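Trorunden remote teaching kit, three months on

We bought the Trorunden kit for showing our two-armed robot household jobs by remote control. Most of our teaching is done in a small bathroom, on jobs such as wiping round a basin, putting a toothbrush back in a mug and straightening a towel.

Setting up took Siu-ming Yau one morning. The manual is clear, apart from the page on hand calibration. 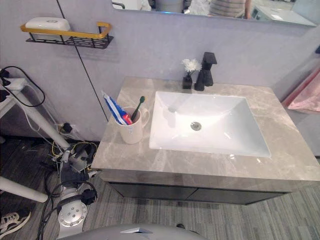 Arm control is good. There is little delay, and new operators were managing simple reaches within the hour. We kept 81 demonstrations from August and threw out 31, mostly for hesitant starts.

Finger control is weaker. Cloth is hard to judge without any sense of touch, and Sigita Kalniņš found her hands tired quickly on towel work.

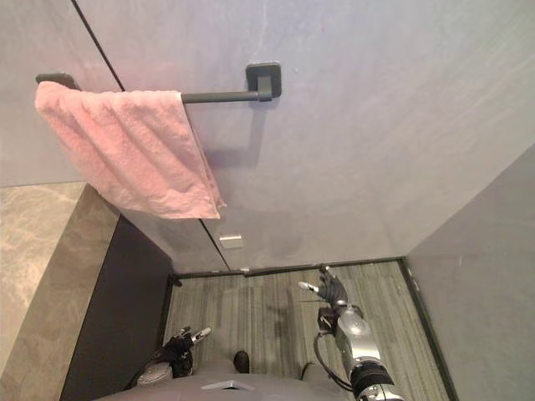

The replay software lets you trim a bad ending without losing the whole run, and I use it daily. Export is slow. Support answered both my emails.

Four out of 5. I would buy it again, but try the gloves on first, as they come up small.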